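Speaker notes – "Thirty Days With a Rented Arm"
Alvarado meetup, Tuesday slot, 20 min + questions

Slide 1. Title. Wait for the people at the back to find chairs. Say who we are: a small warehouse, returns and spare parts, no budget for anything with the word "platform" in it.

Slide 2. What we signed up for. The Clesisier starter kit: one arm, one gripper, a tablet, and a subscription called Zellemar that you can't decline. 30-day trial. The brochure says "picking from day one." Pause here. Day one was the tablet asking for updates.

Slide 3. Price. 720 a month, and the gripper fingers are extra. Somebody will ask if that includes support. It includes a chat window. The chat window is very polite.

Slide 4. The job. Parts arrive mixed in bins, the arm moves them to trays. Same bins we've always used. I had assumed the bin would be the easy part, as it has no opinions and doesn't move. Click to photo, let them look.

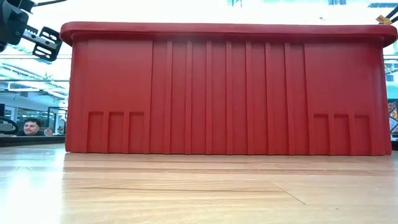 Last modified: October 20, 2026

Slide 5. Bin walls. The rim is thick and sticks out past the sides, so reaching in near a wall means clearing the rim first. Clesisier's setup wizard has one number for this, "container height." It has no number for the lip. We typed in a taller bin than we own and the bumping stopped. Shiny tabletops deserve a mention too – ours throws back the ceiling lights, and we ended up turning some off.

Slide 6. Results. 427 picks attempted in the last week of the trial, 391 good. Read both numbers slowly. Most of the misses were flat parts lying against the wall. A person with a cold and one free hand does better, but that person also wants lunch.

Slide 7. Versus Drukard. We only had their demo, no trial, so be fair. Nicer software, louder arm, salesman's bin was suspiciously shallow.

Slide 8. Would we keep it? Yes for the small boxed parts, no for the flat ones. We extended through November on the smaller plan. Ask about the smaller plan, it isn't on the website.

Skip slide 9 if running late (cable routing, cable routing again).

Questions. Likely first one: did it replace anybody. No. It got us one new job, which is emptying the tray it fills.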